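"I used to think the hard part would be the software," says the woman who runs home collection for Pluvell, laughing into her second coffee, "and then I spent a whole November asking people to tidy their own dressing tables!" Her collectors record for 90 minutes at a stretch, 8 sessions a month.

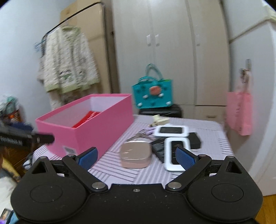 Variety is what she worries over most, and she'll happily talk about it until the coffee's gone. "I don't want the same cup over and over, bless it. Give me a pink box with its top open, a shiny little case, a striped surface that muddles everything." Failed grasps stay in, she adds, "as long as they're labeled."

Recent
Prudow opens its glove study
Two hands or one?
Denuvero: notes on labeling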